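Mail Migration Help > Moving between programs > Old archive keeps duplicating folders after import

Started by prilleck_pete
20 replies

prilleck_pete wrote:

Hello all, and thank you in advance for reading, I know I tend to go on a bit. I'm moving our small office off an old desktop mail program called Cleneck Mail and onto something that is still getting updates. We've been on Cleneck for so long that my archive has folders inside folders inside folders, and I would dearly love to keep them the way they are.

I bought a license for the Iker converter and ran it last night. It finished without a single complaint, which made me very happy until I opened the new mailbox. Every folder that has subfolders shows up twice, once with the messages in it and once with only the subfolders. The log says 1189 messages skipped and doesn't say which ones or why! I have 42 top level folders, so sorting this out by hand would be a real chore.

What I'd like to know is whether I should run it again with different settings or give up on Iker and try another one.

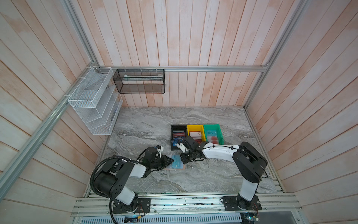

Re: Old archive keeps duplicating folders after import

nuala_m wrote:

Welcome, Pete! Please don't give up yet, and please don't delete anything either. I went through this very thing in February when I moved my sister's bookkeeping mail over, and it took me a whole evening and most of a pot of tea to work out what was going on.

Cleneck keeps messages in one file and subfolders in a separate directory with nearly the same name. Iker reads those as two different folders unless you check the box called "Merge parent containers." It's on the second settings tab, down near the bottom, and it's off when you install. Turn it on, send the output to a brand new empty mailbox, and I think you'll find your folders look like themselves again.

The skipped messages are probably ones you deleted ages ago that Cleneck never cleared out. Run Compact Folders in the old program before you convert and that number ought to drop.

Nuala Moynihan

Re: Old archive keeps duplicating folders after import

martim_a wrote:

I agree with Nuala on the merge box but I have to disagree on compacting first, and I'd ask Pete to hold off until he has a copy of the whole profile on another drive. Compacting rewrites the mail files. If one of them is already damaged, you can lose the good messages sitting after the bad spot, and then no converter in the world will bring them back. I've cleaned up after that more than once and it's a sad phone call to make.

My own preference would be to skip the converter altogether. Set up an IMAP account, drag the folders up to the server from Cleneck, and let the new program pull them down. It's slow, and you'll want to do it a few folders at a time so it doesn't time out, but the dates and attachments come through just as they were.
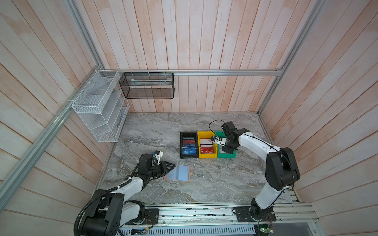 One more thing about the drag method, Pete, check your server quota before you begin. If the mailbox fills up halfway through, some programs quit without telling you, and then you're left comparing folders to find out where it stopped. I keep a little text file open and type in each folder name as it finishes. Old fashioned, but it has saved me a lot of grief.

Martim Amaral

Re: Old archive keeps duplicating folders after import

nuala_m wrote:

Martim is right about the copy and I should have said so, thank you! Copy first, always. I do still compact afterward, though, because on my sister's archive the skipped count went way down and everything she went looking for was there.

I can't get behind the IMAP way for somebody with 42 top level folders. I tried it once on a home connection and I was still at it two days later, going back and forth to the computer like I had bread in the oven. Pete has already paid for the license, so he may as well get some use out of it.

Re: Old archive keeps duplicating folders after import

oldinbox wrote:

I used the Mac Mathúna import tool for mine and it asked about subfolders right on the first screen. Costs more, and the preview is terribly slow, but no doubles. Might be worth the trial version.

Re: Old archive keeps duplicating folders after import

prilleck_pete wrote:

You are all so kind. I copied the whole profile to an external drive, left the original alone, and compacted only the copy. Then I turned on the merge box and converted from that into a fresh mailbox.

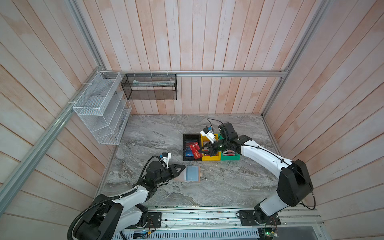
The doubled folders are gone, every one! The log now says 96 skipped, and I opened the detailed report (it's under Tools, I had missed it completely) and most of those are drafts with no sender filled in. I can live without those. A few are older messages with large attachments, and for those I'm going to try Martim's way and drag them up through IMAP, so I suppose I'm taking everybody's advice at once.

Does anyone know if the address book comes across too, or is that a separate export?

Re: Old archive keeps duplicating folders after import

martim_a wrote:

Separate export. In Cleneck open the address book, choose Export, and pick CSV. Look at the column headings before you import, since the phone numbers like to land in the notes field. Glad the folders are sorted, and do hang on to that external drive for a while.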